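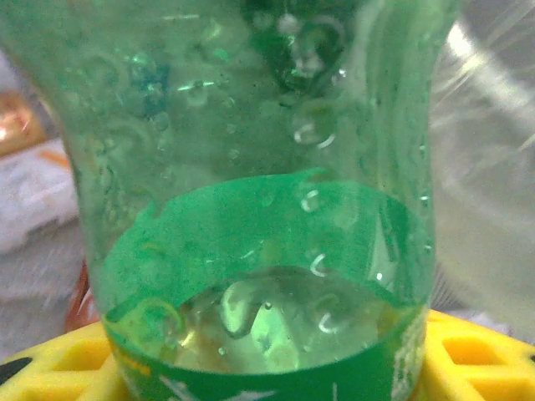

I moved to a state with a bottle deposit in February and I have opinions now. Thread, sorry, mute me if you have a job.

Where I grew up, an empty bottle was garbage. Then it was recycling, and we felt good about ourselves and asked no further questions. In Dalero an empty bottle is a nickel, and I have become the kind of person who picks up nickels.

The idea is simple enough. You pay an extra five cents at the register. You drink the drink. You bring the empty back and they give you your own five cents, and somehow it feels like winning.

I want to be clear that I understand it's my money. I understood that the whole time I was doing a little fist pump in the parking lot of Hinrichs Market over $3.40.

My first attempt was a disaster. I crushed everything. I had been crushing cans for thirty years, I was raised to crush cans, my father considered an uncrushed can a moral failing. The machine at Hinrichs needs to read the barcode. You can't read the barcode on a hockey puck.

A teenager behind me in line watched me try to un-crush a can with my thumbs. He said "oh no" very quietly. I think about him a lot.

So I went home and started over, with everything full size, and learned what people here do with their closets.

An uncrushed bottle takes up exactly as much room empty as it did full. I knew this in theory. I had never lived with it. Two weeks in, I had bags behind the couch, bags on the porch and a bag riding in the passenger seat that set off the seatbelt chime.

My spouse asked what my plan was. I said the plan was to take them back. My spouse asked if the plan had a time of day. It did not, and that turned out to be the whole problem with the plan.

OK, logistics. There are two ways to return things in Dalero and people here feel about them the way people elsewhere feel about barbecue.

Way one is the machines at the grocery store. Feed them in one at a time, get a slip, take the slip to the register, wait behind somebody paying for lottery tickets out of a coin purse. Credit goes toward your groceries or you can ask for cash, and if you ask for cash the cashier will look at you.

Way two is the redemption center at 202 Ferry Street, where a person takes your bags and counts by hand faster than you can talk. No slip. Cash from a drawer. There is a radio. It smells like every party you left early.

The machine people say the redemption center is sticky. The redemption center people say the machines are always full. They're both right and they don't invite each other to things. 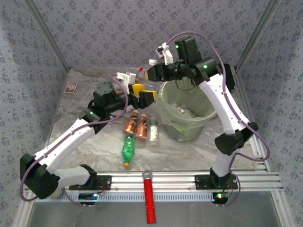
Hemi Partington replies that I have left out way three, which is to put it all out on the curb in a clear bag the night before trash pickup and let somebody who needs the nickels more have them.

Fair, Hemi. I've done that since, and it's gone by six in the morning every time. I'd like to say I do it out of generosity and it's mostly out of porch.

Several of you are also asking about the app. Yes, there is an app. It's called Ulia. You sign up, you print stickers, you put a sticker on a bag, you drop the bag through a flap, and later on the money shows up in an account.

I love the flap. I have no complaints about the flap. I have a complaint about the stickers, which cannot be printed on any printer I have ever owned, and the ones you buy come in a roll of far too many, so I now own enough stickers to be buried with.

Also the password rules. My Ulia password is longer than my bank's. If somebody wants to break in and steal $11.65 in seltzer proceeds, they should at least be allowed to use a word from the dictionary.

Speaking of seltzer. Let me tell you about Etura.

Etura is the store-brand-looking lemon seltzer everybody here drinks. It's fine. It tastes like somebody described a lemon to it. But the cans have a deposit on them and the bottles from the same company, with the same drink inside, only count if you bought them in the state.

My in-laws live just over the line. They visit. They bring Etura. They leave Etura, by which I mean empties, and every one of them looks exactly like the real thing until you feed it to the machine and the machine spits it back at you.

There's a small print box on the side of each label with a row of state abbreviations, and reading it is how I found out I need glasses. I held one at arm's length in the middle of Hinrichs like I was trying to take its portrait.

And then there's the question of what counts as a beverage, which I assumed had been settled.

Soda, yes. Beer, yes. Water, yes, as of a few years ago, and a man at the redemption center is still mad about that. Juice is a no here. Milk is a no. Wine is a no, which explains why nobody on my street has any wine bottles out and everybody has a lot of wine bottles in.

Iced tea is a yes. Iced coffee is a yes unless it has milk in it, at which point it becomes a dairy product and leaves the program. I asked how much milk. The woman at window 2 said, "Hon, read the label."

The plant stuff is where it gets philosophical. Oat, almond, soy, pea. Is it milk? The dairy people have spent a lot of money saying it isn't. Is it a soft drink? The oat people would prefer you didn't say so. So it stands there in the fridge with no country of its own.

I brought this up at dinner with friends and lost the room before I got to almond.
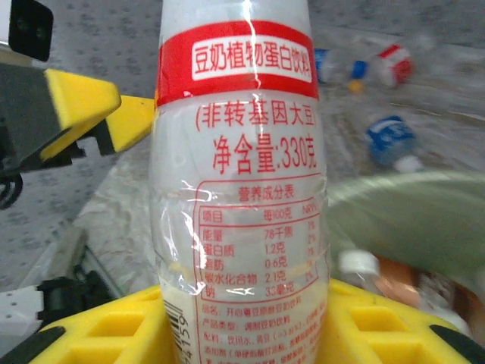
Do you have to rinse them first? A quick swish and a shake is plenty, and leave the cap on if the sign at your place says so, because half of them want it on and half want it off and both will tell you it's obvious.

Rinsing was a whole fight in our house, by the way. I was for it. Then it was explained to me that I was the one leaving a sour inch of something in the bottom and calling it rinsed.

If you skip it, the bag will let you know by July. My neighbor kept his in the garage unrinsed through one warm spell and had to park on the street. The ants had formed a town with a zoning board.

OK, the big return. You've all been very patient.

By spring I had let things slide. There had been a birthday, the in-laws, a week when everybody had a cold and drank nothing but ginger ale. I decided to do it in one trip, like a man carrying all the groceries in at once and losing feeling in his fingers.

The limit at Hinrichs is 700 containers per person per day. There's a sign. I'd seen the sign and laughed at it, the way you laugh at a sign telling you not to bring a horse in.

I had 823.

I didn't know that going in, obviously. You don't know until the machine tells you. It tells you by stopping. It thanks you, prints a slip for $35.00, and goes dark, and there you stand with two more bags and a line behind you.

The teenager was there. The same teenager. He said "oh no" again.

I asked the manager if my spouse could come and do the rest, since the sign says per person. He thought about it for a long time. He said that would technically be a different person. I've never felt so close to the law.

Spouse declined to be the different person. I drove the last 123 over to Ferry Street, where the woman at window 2 counted them while telling me about her sister's kitchen remodel and handed me $6.15 before we had even got to the backsplash.

Total: $41.15, for a morning's work, gas not included. I spent it on lunch. Lunch was $44.

People keep asking if the deposit is worth it. I don't know how you'd answer that from inside one house. I do know that I walk the dog past the ball field now and there's not a can in the grass, and back home you could have followed the cans to my high school.

I also know I've started slowing down near other people's bins. I haven't touched anything. I just look. I have thoughts about what I see, and the thought is usually a dollar amount.
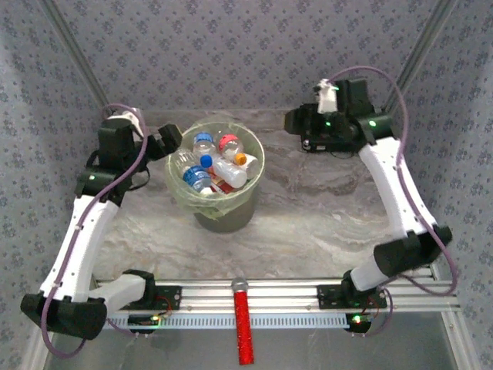 HOUSE RULES AS OF THIS MONTH

No crushing. Dad, if you're reading this, I'm sorry.

One bag in the kitchen, one on the porch. When the porch bag is full somebody goes, and that somebody is whoever says "the porch bag is full" out loud. We have all become very quiet about the porch bag.

Cans and plastic in separate bags. Ferry Street doesn't require it, but window 2 noticed and said "well, look at you," and I'd like to hear that again.

In-law Etura goes home with the in-laws. I've put a box by the door. My mother-in-law thinks it's a gift.

Glass goes at the bottom. I have one story about this and it involves a flight of stairs and I'm not telling it here.

Slips get used the same day. I found one in a coat pocket worth $2.85 and the register wouldn't take it, and I argued for longer than $2.85 deserves.

Anything with milk in it, read the label, hon.

Replies are open if your state does it differently. I'd especially like to hear from the ten-cent people, how you live, whether you've bought boats.

Somebody just said the porch bag is full. It was me. Going now.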